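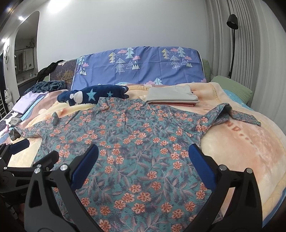
Do I need to be able to sew before I apply?
A little helps, but we would sooner have someone patient who likes clothes than someone with a certificate. If you can thread a needle and sew on a button that stays on, we can teach you the rest at the bench.

Mending and Alterations Assistant, part-time
Stamum Clothing Repairs, Jerell Street

Stamum is a small repair shop up a rather steep flight of stairs, above the key cutter's. We take in shirts, coats, school trousers, the odd wedding outfit and a surprising number of dressing gowns, and we send them home fit to be worn again. Azadeh Shokri started the business at her kitchen table and still does most of the tailoring. Riku Chiba looks after the front counter and the invisible darning, and makes the tea far too strong.

We have been getting busier since the spring and would love a third pair of hands in place by November, before everybody remembers at once that their winter coat has a torn lining.

What you would be doing

Mostly the everyday jobs: buttons, hems, split seams, worn cuffs, collars that want turning. You'd pin and press for Azadeh, write up tickets when Riku is on his lunch, and chat to customers, who often have a long story to tell about a garment and like to be listened to. After your first 3 months we'd hope to start you on zips and linings, though there's no rush if you'd like longer.

It suits somebody who can sit with a fiddly job and not get cross with it. Patterned fabrics especially want a slow hand, as a patch on a floral shirt has to be matched up properly or it shouts at you across the room. Good eyesight or good glasses, please, and a polite telephone manner.

Hours and pay

Shifts run from half past nine until two, with 60 hours a month to begin with, and we can shuffle them around school runs if you let us know in good time. We pay the same hourly rate during training as afterwards. You also get your own mending done free, and family things at cost.

How to apply

Please write us a letter, by hand or typed, telling us a bit about yourself and about something you have mended, however badly it went. Drop it through the door at 77 Jerell Street or leave it with the Hirose bakery opposite, who kindly take our post when we're shut. We'll ask a few people in for a cup of tea and a paid trial morning. Bring your own thimble if you have a favourite.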